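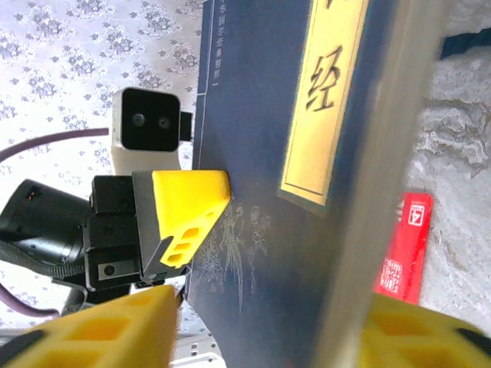

2 min read

Nov 19, 2022

The Names in the Back

Catriona Pringle had charge of the prayer list at the Fladby church for eleven years before anyone asked to see it. It was a ledger with a cloth spine, and she wrote the names in pencil.

Consolacion Calimlim asked on a wet morning, after the second service. She wanted to know if her brother was in it.

"What's his name?" Catriona said.

"Which one do you want? He has the one our mother gave him and the one he uses at Kuipers."

Kuipers was the cannery. Half the congregation had worked there at one time or another. Catriona opened the ledger on the coat table and turned to the C's. There were 205 names in the book, and she found him under neither.

"I can add him now," she said.

"I gave his name to the old pastor in the spring. I wrote it on a card."

Catriona remembered the cards. They had come in a shoebox when the old pastor moved to Reretti, and she had copied out the ones she could read. The rest were still in the vestry cupboard under the spare hymnals. She got the key.

They sat on the floor with the box between them. Some of the cards had only a first name. Some said "my neighbor" or "the man from the bus." One said "me." Consolacion read each one and put it face down on the carpet.

"Did you pray for these?" she asked.

"I prayed for the list."

"But these weren't on the list."

"No."

Consolacion went on reading. The heating pipes knocked and somebody in the hall was stacking chairs. Near the bottom she stopped at a card that had been wet at some point. The ink had spread into a blue patch, and there was one letter left at the start of it, which might have been an R or a B.

"This is my card," she said. "I had that pen."

"What should I write?"

She thought about it for a while. Her brother had not spoken to her in two years. He had told their cousin he didn't want to be prayed for under any name at all.

"Put the card in," she said. "Just like that."

Catriona had tape in her bag. She turned to the last page of the ledger and taped the card down along the top edge, so it could be lifted. Then she picked up the one that said "me" and taped it underneath.

They did nineteen more before the tape ran out. Catriona said she would buy another roll on the way home, and Consolacion put the lid back on the box and asked if the evening service was still at six.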